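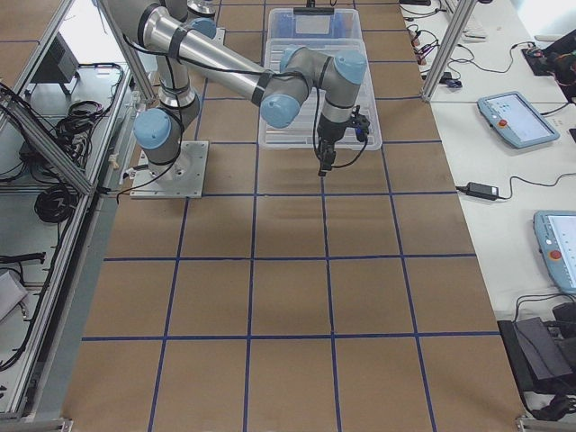

The collection of examples for the Kendero project continued through March at the Murville site, and the work went according to the plan we agreed with you in the autumn, with two changes that I explain further down. All recordings in this period were made at the same station. The table keeps its covering of brown kraft paper with the grid of dark blue tape, and the operators use the squares to name the start position of each object, so that the person who writes the session sheet and the person who prepares the table speak about the same place. The clear plastic bin was the main container in this period. We chose it on purpose, although it is a difficult object for the system: the paper and the tape lines can be seen through its bottom, and the model that we trained in winter often confused the edge of the bin with a line of tape.

1. What was done

We recorded 313 accepted demonstrations in the reporting period. An accepted demonstration is one where the operator completed the task from start to end, the recording has no gaps, and a second person has watched it and marked it as good. Demonstrations that failed at the second viewing are kept in a separate folder and are not included in this number. We do not delete them, because Montserrat Ibarra would like to use them later for teaching the system to recognize a bad grasp.

The demonstrations cover six tasks. Four of them are the simple ones you know from the previous report: put an object into the bin, take an object out of the bin, move an object from one square to another, and turn an object to a given direction. The two new tasks are to push the bin to another square without lifting it, and to close the bin with its lid. The lid task is the slowest one by far. The two-finger gripper can hold the lid only at the rim, and if it is held a little too far to one side, the lid tilts and the operator must start again. We had expected this to be a question of practice, and for part of the month it was. After that the difficulty stayed the same for every operator, so we now believe that it belongs to the task.

Five operators were trained. The training takes one full day and is led by Marcelino Pastor. In the morning the new operator learns the teach pendant and the emergency stop, and in the afternoon he or she records practice sessions that do not enter the data set. Marcelino has rewritten the operator guide in shorter sentences, which was a request from the operators, and I think the new version is much better than mine.

2. Changes from the plan

The first change concerns the order of work. In the plan, we would finish one task completely before beginning the next. In practice the operators became very regular when they repeated the same task for many hours, and their movements began to look almost identical. This is pleasant to watch but not useful for learning, where we need some variety. Donal Mac Carthaigh proposed to mix the tasks inside each session, and we have done this from the second part of the month. The preparation between recordings takes longer now, but the model trained on the mixed sessions makes fewer strange movements when the bin stands in a square it has not seen often.

The second change is about the labels. We wanted to write the labels during the session. The operators found it tiring to do both things, and some labels were put on the wrong recording. Crescencio Cifuentes checked the affected sessions by hand and corrected them. Now the labels are written after lunch, from the recordings, by a person who was not the operator. For this work we use the Plakine tool, as before.

3. Problems still open

Light is the main one. In the late afternoon the light at the station changes and the walls of the bin give reflections which are not there in the morning. We have not decided if this should be removed or kept. Donal is of the opinion that the system must learn to work with it, and that we should record more in the afternoon – I agree with him in principle, but I would first like to see a clean comparison.

The paper also needs attention. It gets wrinkled with use, and the tape does not stay perfectly straight when it is put down by hand. For the learning this is not a serious matter, but the name of a square must be clear to the operator. I have asked that the paper is changed at the start of each new group of sessions, and that the first recording after a change is always a short one of the table without any object on it.

Finally, the transfer of the recordings to the Eren server was slow during the whole period. On two occasions the night transfer was not complete when the morning session began, and the session had to start later. No data was lost. The technical service has promised a second disk for the station, and until it arrives we copy the recordings also at midday.

4. Budget

The spending is within the approved amount. Operator hours are a little above the estimate, for the reason given in section 2, and travel is below it, as the visit of Montserrat was moved to the next period. I would ask for your agreement to use the unspent part of the travel line for operator hours. A separate table was sent to Trinidad Arroyo together with the time sheets.

5. Next period

We will continue with the mixed sessions and record five new objects, among them two soft ones, which the gripper has not handled until now. The lid task will be reduced to one session per week until Marcelino has tried another way of holding the lid. The comparison between morning and afternoon light will be made first, before the new objects, and I will send you the result separately when it is ready.

If you wish to see the station in operation, the best time is between 9 and 11 in the morning. Please write to me or to Trinidad a few days before, so that we can arrange your access to the building.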